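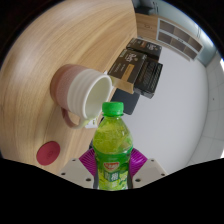 Figure 3. A small bottled drink with a green screw cap, of the single-serve kind covered by the household diary.

4.2 Recording of drinks away from meals

The diary asked each household to write down everything bought to drink over 16 days, along with where it was bought and whether it was finished the same day. Of the 148 households that agreed to take part, 86 returned a diary that could be used in full. The rest either stopped early or left out the place of purchase on most lines, and we dropped them from the tables in this section but kept them in the interview analysis (Section 5).

Single-serve drinks gave the most trouble. Tea or coffee made at home was written down at a regular time, usually with a meal, and the entries from different members of a household agreed well. Small bottles were bought by one person, often on the way to somewhere else, and the person keeping the diary did not always hear of it. Kershaw and Marsden met the same problem in their earlier study of snack purchases in Sedgwick and dealt with it by giving each adult a separate sheet. We did the same from May onward. Households that began before that month used one shared sheet, and their counts for small bottles are lower. We do not think the difference reflects what people drank.

A second difficulty was naming. The printed form had boxes for water, juice, soda, tea, milk drinks and "other." Sweetened teas and fruit-flavored teas were entered under three different headings, sometimes within one household. Ga-eun Noh and Ryan Pilkington recoded these entries separately, using the product name where one had been written and the receipt where one had been kept. They disagreed on 41 lines. These were settled by Elba Rivadeneira, who had not seen either set of codes. Lines that gave only a color or a flavor ("the green one," "lemon") were left under "other" — there was no fair way to place them.

Container size was recorded less often than we had hoped. People wrote "small" or "large," and what counted as small varied by store. In the imported-goods shops a small bottle was compared with the bigger bottles on the same shelf, while in the supermarkets it was more often compared with a can. We therefore report the number of containers and make no estimate of volume. Readers who want volumes should treat the container counts with care, in particular for households with children, where one bottle was often shared and then entered twice. We removed a double entry only when both lines gave the same store and the same day.

Price was left blank on many lines for small bottles and filled in on nearly all lines for multipacks. Where a receipt was attached we used the receipt price, before any deposit. Where there was no receipt we left the price missing and did not fill it from store lists, as shelf prices changed during the fieldwork.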